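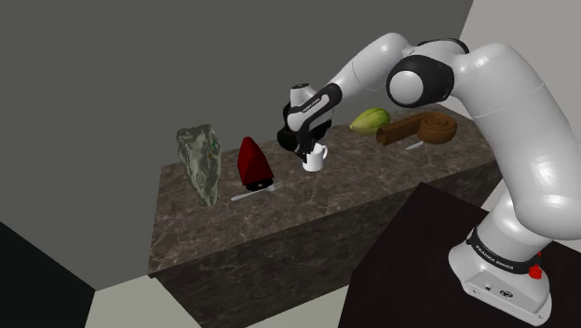 Figure 4. Marble-topped counter and small white mug.

Section 4. Sealing a Stone Countertop

Applies to: Juvuria Penetrating Sealer, 300 ml bottle
Revised 18 Aug 2022

This section covers first-time sealing and resealing of marble, limestone, travertine and unsealed granite countertops. Do not use the sealer on quartz composite, laminate, glazed tile or any surface that already carries a wax or acrylic topcoat. For removal of an old topcoat, see Section 3.

Required items

Juvuria Penetrating Sealer
Juvuria Neutral Cleaner, or another pH-neutral stone cleaner
Applicator pad (supplied)
Lint-free cotton cloths, white or undyed
Painter's tape
Nitrile gloves
Dropper or teaspoon for the absorption test

CAUTION: The sealer contains a petroleum solvent. Put out all open flames, including stove pilot lights, before opening the bottle. Ventilate the room during application and until the odor has cleared. Keep children and pets out of the room.

CAUTION: Solvent-soaked cloths can ignite. Lay used cloths flat outdoors until fully dry, then dispose of them according to local rules. Do not pile them or place them in a closed trash can.

4.1 Absorption test

Do this test before every application, including resealing.

1. Choose a spot near the sink or stove, where the old sealer wears first.
2. Wipe the spot with plain water and let it dry completely.
3. Place one teaspoon of clean water on the stone. Do not spread it.
4. Wait 20 minutes without touching the water.
5. Blot the water with a cotton cloth and look at the stone from a low angle.

If the stone has darkened where the water stood, it needs sealing. Continue to 4.2. If the color has not changed, stop. Sealer applied to stone that will not absorb it dries on the surface as a gray film.

Note: Dark marble shows the change less clearly than light marble. Use a flashlight held close to the surface and compare the test spot with the stone next to it. Repeat the test in a second location if the result is in doubt.

Note: A dull mark that can be felt with a fingernail is an etch, caused by contact with acid. Sealing does not remove etches and does not prevent new ones. Have etched areas honed or polished before you seal.

4.2 Preparing the surface

1. Clear the counter completely. Move small appliances to another room.
2. Dilute the Neutral Cleaner as shown on its label and wash the full surface, including the front edge and the backsplash joint.
3. Rinse twice with clean water. Cleaner residue blocks absorption.
4. Dry with a cotton cloth.
5. Leave the counter unused for 12 hours. In a humid room, allow a second period of the same length.
6. Tape off the sink rim, faucet base, wood trim and painted walls.

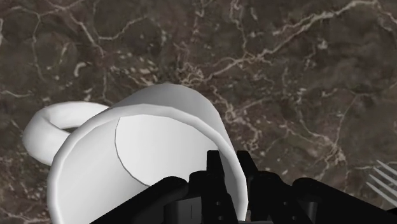

Seams filled with epoxy do not need tape. Seams filled with silicone should be taped on both sides, because the solvent softens silicone. If a seam is open or crumbling, repair it with a product listed in Section 7 and let it cure fully before going further.

4.3 Applying the sealer

The room and the stone must both be at normal room temperature. Turn off under-cabinet heaters and keep direct sunlight off the counter.

1. Shake the bottle, then put on gloves.
2. Pour a small amount of sealer onto the applicator pad. Do not pour it onto the stone.
3. Starting at the end farthest from the door, wipe the sealer on in straight, overlapping strokes. Work in sections you can reach without leaning across wet stone.
4. Keep the surface evenly wet for 4 minutes. Add sealer to any place that turns dry.
5. Before the sealer begins to dry, wipe off all excess with a clean cloth. Change cloths when the one in use feels damp.
6. Buff with a dry cloth until no streaks are visible from a low angle.
7. Repeat steps 2 through 6 for each section.
8. Remove the tape while the sealer is fresh.

Polished marble normally takes one coat. Honed marble, limestone and travertine normally take two. Wait until the first coat is dry to the touch, repeat the absorption test, and apply the second coat only if the stone still darkens.

4.4 Curing

Light use may resume 12 hours after the final coat. Keep oil, wine, coffee, citrus and standing water off the stone for a full day. Do not set down rubber-footed appliances or plastic mats during this time, as these may leave rings.

4.5 Problems

Streaks or haze: Dampen a cloth with fresh sealer, rub the area briefly to soften the residue, and buff dry at once. If haze remains, use Fedport Residue Remover and repeat the absorption test.

Sticky surface: Excess sealer was left on the stone. Treat as for haze. Do not scrape.

Patchy darkening: The stone was damp when it was sealed. Leave it uncovered. The color usually evens out as the moisture leaves. If it does not, contact the supplier.

Stone still absorbs water after two coats: The stone may be unusually porous, or cleaner residue may be present. Rewash as in 4.2 and apply one more coat.

4.6 Storage and resealing

Close the cap tightly and store the bottle upright, away from heat and frost. Write the opening date on the label. Discard sealer that has thickened or turned cloudy.

Repeat the absorption test every December, or sooner if water no longer beads near the sink. Replacement pads and cloths are sold under the Brernell name. For coverage by stone type, see the table in Section 8.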